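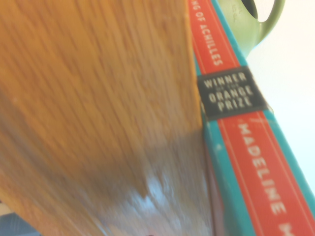 stiltotside: 73 book demos so far and I'm hooked! Wrist view is the tricky one. With the side panel this close you get half wood, half red spine, and it still has to find the gap.

grultham: Lovely, but I'd bin any that blurry.

stiltotside: No, keep them! It'll see blur when it runs.
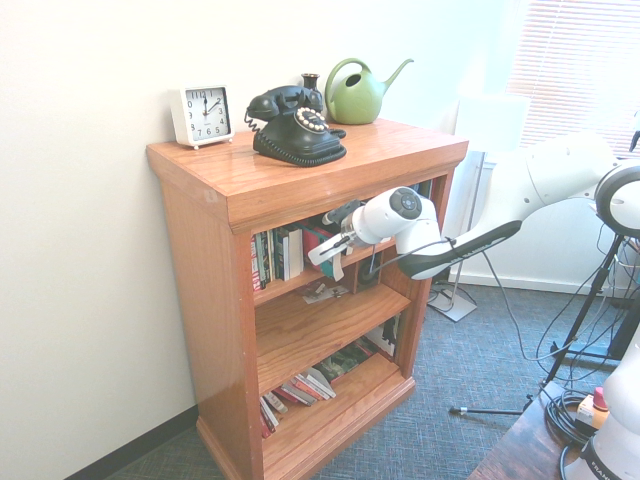
Side view, fingers by the top shelf

natham: Agree with grultham. Sort them before you hit 500.

stiltotside: Fine, I'll tag them, but they're staying in.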